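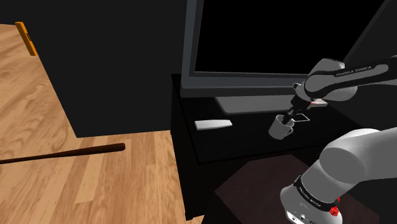 Notebook entry, Tuesday: open day, simulation station

Visitors were received at the simulation station from 10 a.m. The demonstration used the Rendia desk environment, with the Franka arm lifting the white mug from the black desk. Attendance was 41, mostly from Ulter, with a smaller party from Gimley in the afternoon.

The mug task was run live five times. On the third run the fingers closed against the handle and the episode was reset. Colleagues should note that the grasp offset in the current Rind configuration was altered on Monday evening and has not been entered in the change log.

Questions from the Ulter group concerned training data. They were advised that the present policy was trained on 453 episodes, and that the laboratory intends to reach 1,000 before any transfer to hardware is attempted. The Gimley party asked whether the colour of the mug affects the result. This has not been tested.

Actions arising:
Restore the previous grasp offset and repeat the five runs.
Enter the Rind change in the log.
Send Gimley the task sheet.
Book the larger room for the November visit.

Station closed at 4:15 p.m.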